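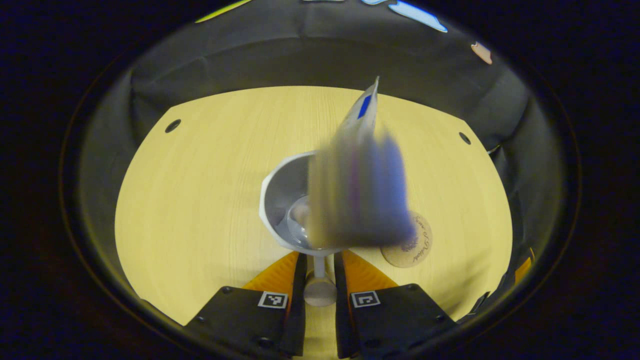 Wie melde ich mich für einen Lesekreis an?
Über das Formular auf der Seite des jeweiligen Kreises. Nach dem Absenden erhalten Sie eine E-Mail mit einem Bestätigungslink. Erst wenn Sie diesen angeklickt haben, ist der Platz für Sie reserviert. Sollte die Mail nach einem Tag nicht da sein, schauen Sie bitte zuerst im Spamordner nach.

Was kostet die Teilnahme?
Der Jahresbeitrag im Lesenetz Enetti liegt bei 40 Euro. Damit können Sie an beliebig vielen Kreisen teilnehmen. Schülerinnen, Schüler, Studierende und Auszubildende zahlen 30 Euro, ein Nachweis genügt als Scan. Die Bücher sind im Beitrag nicht enthalten.

Welche Bücher werden gelesen?
Wir lesen ausschließlich erzählende Sachbücher: Reportagen, Biografien, Reiseberichte, Zeitgeschichte. Romane kommen nur vor, wenn ein Kreis sie als Ergänzung zu einem Sachbuch vorschlägt. Die Liste für das laufende Lesejahr steht unter "Programm". Ratgeber und reine Lehrbücher nehmen wir nicht auf.

Wer wählt die Titel aus?
Die Leitung eines Kreises stellt vier Titel zur Wahl, die Mitglieder stimmen online ab. Bei Gleichstand entscheidet die Leitung. Eigene Vorschläge können Sie bis Ende September für das folgende Lesejahr einreichen. Bitte geben Sie Verfasser, Verlag und Erscheinungsjahr an und prüfen Sie vorher, ob das Buch noch lieferbar ist. Vergriffene Titel haben uns in der Vergangenheit viel Ärger gemacht.

Muss ich die Bücher im Original lesen?
Grundlage des Gesprächs ist immer die deutsche Übersetzung. Wer das Original liest, kann das gern tun, sollte aber bei Zitaten die Kapitelnummer nennen, weil die Seitenzahlen nicht übereinstimmen. Eine Ausnahme ist der Kreis von Wubit Ambaye, der englischsprachige Reportagen im Original bespricht.

Welche Kreise gibt es zurzeit?
Zeitgeschichte (Leitung: Oluf Hafþórsson)
Reportage auf Englisch (Leitung: Wubit Ambaye)
Frauenbiografien (Leitung: Telma Bravo)
Reise und Grenze (Leitung: Kausar Durrani)

Der Kreis Frauenbiografien ist derzeit voll. Sie können sich auf die Warteliste setzen lassen. Frei werdende Plätze vergeben wir in der Reihenfolge der Anmeldung.

Wie oft trifft sich ein Kreis?
Einmal im Monat für zwei Stunden. Im Juli und August pausieren alle Kreise. Der Kreis Reise und Grenze teilt umfangreiche Bücher auf zwei Termine auf, die übrigen besprechen ein Buch pro Abend.

Finden die Treffen vor Ort oder online statt?
Alle Treffen laufen bis auf Weiteres per Videokonferenz. Den Zugangslink verschickt die Kreisleitung am Vortag. Sie brauchen kein eigenes Konto und müssen nichts installieren, ein aktueller Browser reicht aus. Eine Teilnahme nur per Telefon ist möglich, die Einwahlnummer steht in derselben Mail.

Bekomme ich die Bücher günstiger?
Nein. In Deutschland gilt die Buchpreisbindung, deshalb können wir auf neue Bücher keinen Rabatt geben. Gebrauchte Exemplare früherer Lesejahre tauschen Mitglieder in der Rubrik "Nadumia" untereinander. Die Abwicklung und das Porto regeln die Beteiligten selbst.

Ich habe das Buch nicht zu Ende gelesen. Kann ich trotzdem kommen?
Ja. Rechnen Sie aber damit, dass auch über den Schluss gesprochen wird.

Gibt es Material zur Vorbereitung?
Zu jedem Titel stellen wir ein Leseheft bereit, meist mit einer Zeittafel, einem Personenverzeichnis und einigen Fragen für das Gespräch. Die Hefte finden Sie nach der Anmeldung unter "Mein Kreis". Ältere Hefte bleiben abrufbar. Eine Weitergabe an andere Lesegruppen ist erlaubt, solange das Lesenetz als Quelle genannt wird.

Kommen auch Autorinnen und Autoren zu den Treffen?
Gelegentlich. Solche Abende sind für alle Mitglieder offen und werden gesondert angekündigt. Die Zahl der Zugänge ist auf 200 begrenzt. Aufzeichnungen veröffentlichen wir nur mit Zustimmung der Gäste, in der Regel bleiben sie dann vier Wochen online.

Darf ich meine eigene Besprechung einsenden?
Für die Rubrik "Gelesen" nehmen wir Texte bis 2000 Zeichen an, Leerzeichen mitgezählt. Besprechungen eigener Bücher oder von Büchern naher Angehöriger veröffentlichen wir nicht. Stojan Stoyanova betreut die Rubrik und meldet sich bei Rückfragen per Mail. Kürzungen stimmen wir mit Ihnen ab.

Wie kann ich kündigen?
Formlos per E-Mail, mit einer Frist von vier Wochen zum Ende des Lesejahres. Das Lesejahr beginnt im September. Bereits gezahlte Beiträge erstatten wir nicht anteilig.

Meine Frage ist nicht dabei.
Schreiben Sie uns über das Kontaktformular. Fragen zu einem einzelnen Termin richten Sie bitte direkt an die jeweilige Kreisleitung.

Stand: 14.11.20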